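Trullusden Reuse Store
Packing and Storage Project – Progress Report, July
Prepared by Selma Hodžić for the Stonero Fund

1. Where we are

The grant covers two pieces of work: sorting the donated household stock that came over from the Tanui building, and repacking it in boxes that can be stacked, labeled and sent out to families. We set a target of 455 boxes for the full grant period. At the close of this reporting period 210 are packed, labeled and on the shelves. Another 90 have been sorted into crates and are waiting for boxes.

Sorting went faster than planned. Packing went slower, mostly on account of the boxes themselves, which are covered in section 3.

2. The packing table

Packing is now done at the tan wooden table and no longer on the floor of the back hall. Dorin Gavrilă moved the labels and the tape to a shelf within reach, and glassware is wrapped before it gets to the table. Costel Nistor reports fewer mixed boxes since the change. We have not had to reopen one for a wrong label since the second week.

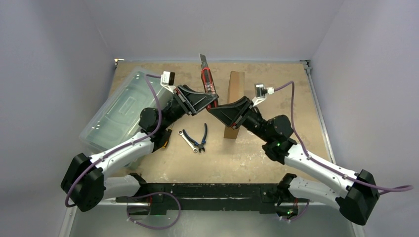 Is one table enough for the rest of the work?

For the current rate it is. If the 90 crated sets are to be boxed in the same month as the remaining Tanui stock, we would need a second table for a few weeks. We can borrow one and are not asking for money for it.

3. Boxes and tape

We budgeted for a mix of new and used cardboard boxes. Used ones are cheaper and we had plenty offered, but they take more handling. Old tape has to be dealt with before a box can be closed again, and new tape does not hold well when it is laid over a wrinkled strip. Boxes with soft or frayed edges go to dry goods such as curtains and bedding. Anything with a split fold is flattened for recycling.

Virgil Sandu wrote a short checking routine, now pinned up in the packing area:

Open all the flaps and look along each fold.
Pull off loose tape. Leave tape that is flat and firmly stuck.
Press the base with both hands. If it gives, do not use it for kitchenware.
Tape the base with two strips before anything goes in.
Label one short side and the top.
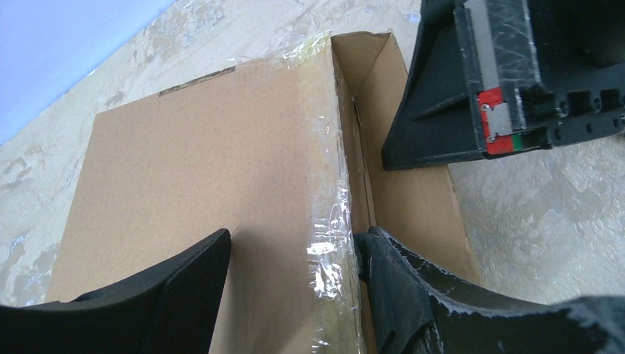 The routine adds a few minutes per box. We think it is worth the time – in the first weeks three boxes of plates were packed on weak bases and had to be done over. There were no breakages, but it cost us most of a morning.

4. Spending

Spending to date is $3401, covering boxes, tape, labels, shelving and van hire. Shelving came in under the estimate. Tape went over, as we are using two strips on every base. We ask to move the shelving balance to the packing materials line. The total stays the same.

5. Next period

Shayne Katene will take over the stock list from me and move it into the Hedix spreadsheet, so that box numbers and shelf numbers are kept in one place. Packing of the crated sets starts as soon as the next delivery of new boxes arrives. Kitchen sets go first, then bedding. The Tanui building has to be cleared by the end of the grant period, and two rooms there are still to be sorted.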